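Goline Pantry Program, Clerivville
Progress report to the Ambaye Fund
July 24, 2026

1. Stock and distribution

The pantry issued 827 parcels in June. Dry goods made up most of the volume. Rice and canned beans ran short in the second half of the month, and the reorder level for both has been raised. Cereal stock is adequate through the next delivery.

2. Storage

Shelving in the rear storeroom is complete and has been load-tested. The walk-in cooler failed its temperature check on 2 nights. The door seal was replaced and the log has shown no further faults. Boxed goods are now held apart from cans.

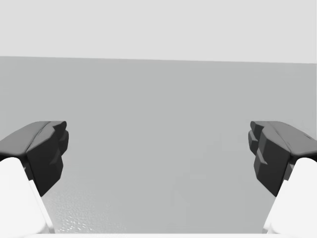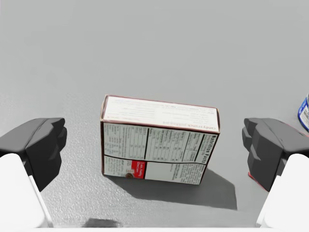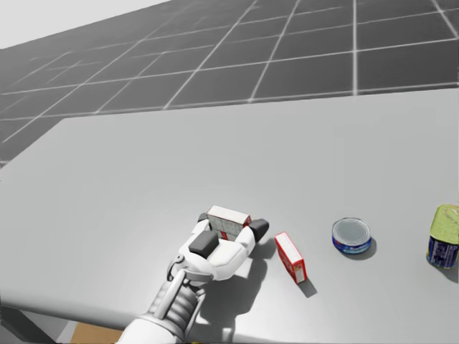 3. Spending

Over 64 percent of the grant is committed. The cooler repair was charged to maintenance. Freight from the Plindik depot came in above budget, and the difference was met from the fuel line.

4. Open items

Intake forms from 11 partner sites are still on paper. Transfer to the shared ledger continues. The lease on the loading bay is under review by the landlord, and a revised rent figure will be sent with the next report.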